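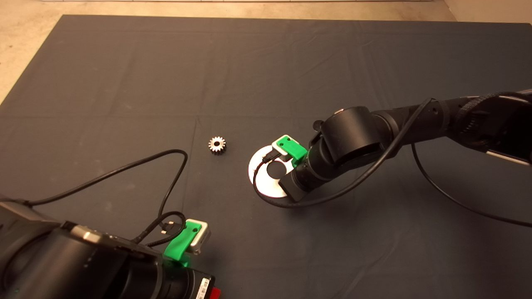
Figure 3. The two-arm cell on the fabric mat. The right gripper is over the white ring; the metal spur gear lies to its left.

3.2 Cell setup and routine care

The cell was built for the Pluketti parts-handling study and has stayed in the same place since September. It has two black arms which share one working surface. We cover the floor tiles with a dark grey fabric mat, as small metal parts slide and jump on bare tile and the light reflects strongly from it. The mat arrives folded, and the creases do not go away completely even after several weeks. We tried ironing, with little success. Creases of the size seen in Figure 3 had no effect on grasping a flat ring, but a sharp fold under a gear can tilt it, so the operator smooths the mat by hand before each session.

Each gripper carries a small white sensor module on a green 3D-printed bracket. The first bracket design was made at Altıntaş and held the module from one side only. It became loose after 50 cycles. The present design, drawn by Ferhat Kahraman, closes on both sides of the module and has survived 248 cycles on the right arm without a crack. The print takes about 14 hours for the pair. We keep one spare pair in the drawer and print a new one whenever the spare is used.

Cables have been the main source of trouble. The module cable must be long enough to let the wrist turn fully, and in the lowest positions the extra length comes down on the mat. A loop may then lie near the part, or go around it, as with the ring in Figure 3. Of the 1954 grasp attempts in the log, those marked as failed by cable contact were almost all from positions close to the mat. We do not tie the cable tightly at the wrist — this was tried first, and the connector was pulled out of the module twice. In place of this, the operator checks the loops at the start of a session and moves any that cross the part area. Unused cables are coiled and kept near the base of the bracket.

Replacing a module is simple. The arm is lowered until the bracket can be reached without stretching, power is switched off, and the cable is removed before the bracket is opened. The label on the arm body is read again and compared with the entry in the Evico maintenance sheet, as the arms look alike and were once exchanged by mistake. After the change, the gripper is placed over the centre hole of the ring and the offset is measured again. If it differs from the stored value, the full Atumau calibration is repeated for that arm; the other arm keeps its own values.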